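News > Local > Business

Open day at Haltbridge workshop draws visitors to try out robot grippers

09/08/2019

Visitors to the Charpentier workshop in Haltbridge were given the chance to try the firm's gripping tools for themselves at its first open day.

The workshop, which moved into the old seed store on Illomach Road last December, builds and repairs grippers for small automation jobs. It opened its doors for 5 hours, with short demonstrations at the benches and a talk in the yard for anyone thinking of using robots in their own business.

Most of the interest was in the hand-held grippers. These are worked by a person and have the same kind of fingers that would be fitted to a robot arm. The person does a job by hand while a camera on the tool records it, and the recordings are later used to teach the robot.

Didier Gautier, who runs the workshop, said people often expected something bigger. "They come in looking for a huge orange arm behind a fence," he said. "Most of what we do fits on a table. The hard part is the last few millimetres, where the finger meets the thing you want to pick up."

He said the pads on the fingers were a regular cost. They are there for grip and they wear, and on a busy tool the workshop expects to change them after 4000 grasps. A softer material tried last year lasted only 1000.

Children were allowed to use the tools with an adult beside them, and there was a queue for much of the afternoon. Several local growers also came – one wanted to know if a gripper could handle seed trays without crushing the edges. Mr Gautier said it could, but that trays which arrive bent are still a problem.

The bench sessions were kept to small groups so that everyone could get close to the work.

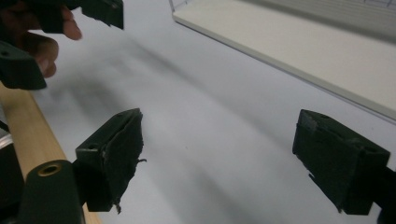
Training places

Charpentier also used the day to announce a short course in gripper assembly and upkeep, to be run with the Praruvska training centre. There will be 12 places, open to anyone over 16 living in the district. No experience is needed. Forms can be collected from the workshop office or from the library in Haltbridge.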